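Robotics Club: sorting season is here!

If you walked past the shop wing after school in August, you probably heard cheering. That was us. The Mahawong Robotics Club is back, and this year we're going for the Grakon Challenge, a bin-picking contest where the arm has to lift a mixed pile of household stuff out of one bin and set it down in another, with no human hands allowed once the clock starts. Each run lasts 60 seconds, and every team gets 2 runs. That sounds short until you're standing there watching it!

Our team captain is Nosipho Modise, a senior who joined as a freshman to design the T-shirts and somehow ended up writing most of our motion code. Amos Kasprzak and Bongani Joubert are handling the gripper, and Johannes Mokgethi has taken over vision, the part of the program that decides what to reach for first. Mr. Farquharson is our coach again (yes, he still brings the pretzels).

The contest rules don't tell you what will be in the bin. They only say "common items, hard and soft," so the club has been raiding closets and junk drawers to build practice sets. The green dinosaur was an early favorite and has stayed in the rotation ever since. Soft toys are their own kind of trouble, and so is a hairbrush, with a slim handle at one end and a wide head at the other. Grab it in the wrong spot and it swings.
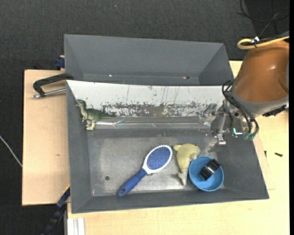
The bowl has caused the most arguments. Do you pick up the bowl with something still in it and hope for the best, or empty it first and spend the extra seconds? Nosipho wants to empty it. Bongani wants to go for it. They've agreed to let the practice scores decide, and there's a chart on the shop whiteboard that gets updated after every session - please don't erase it!

Johannes has been working on shiny things. Glare off the bottom of a bin can fool the vision program into seeing an object where there isn't one, and for a while our arm was very determined to pick up a reflection. He's been saving every miss in a folder and going through them with two of our new ninth graders, who had never written a line of code before this summer. One of them found a bug last week that the rest of us had been staring past. We were so proud!

Amos, meanwhile, has been trying different fingertip pads. The softer ones hold plush well but wear out fast, and the firm ones slide on smooth plastic. He's on his fourth version and says the fifth will be the one. He said that about the fourth, too.

We could still use practice items. Old toys, kitchen things, brushes, empty containers, anything clean that you won't want back in perfect shape. Please skip glass and anything with a sharp edge. There's a box by the shop door with our name on it.

New members are welcome all season, and you don't need any experience. We meet at 3:30 in the shop. Come watch a run or two, and if you'd like to try driving the arm yourself, ask Nosipho and she'll put you on the list.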